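# Chapter 2: Reading the Offer

The Pacheco arm kit from Grandov is sold as "a complete robot in one box." Before you learn to wire or program such an arm, learn to doubt that sentence. A kit is a promise made by a seller, and this chapter treats it as one.

Start with the word *complete*. Grandov's sheet lists 19 printed parts, a bag of screws, and a lifetime of "effortless motion." It says almost nothing about cables. On a small servo arm the cables have to bend wherever the joints bend, and a brochure drawing tends to leave them out.
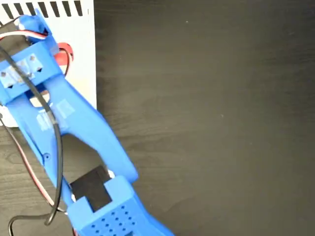 **Figure 2.1** Blue 3D-printed arm with a black cable lying over the main link.

Mafalda Torres, who reviewed the kit for Teledia, gave it 13 points out of a possible 100 for cable routing. We think she was a little harsh -- but only a little. Her complaint was that the manual spends one paragraph on wiring and four pages on choosing a color.
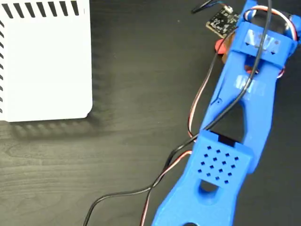

The second claim to question is *no tools required*. Tiago Godinho took over 2 hours to build his, with a screwdriver in hand for most of it. The seller's answer was that a screwdriver is "not a tool in the usual sense." Keep that reply in mind when you reach the warranty exercise in Section 2.4.

Clavmont offers a paid assembly service for the same kit. Whether it is worth the money depends on what you want to learn, and the price list won't settle that -- we return to it in Section 2.3, after a look at printed joints and how they wear.

**Terms to know:** link, bracket, servo, housing, cable slack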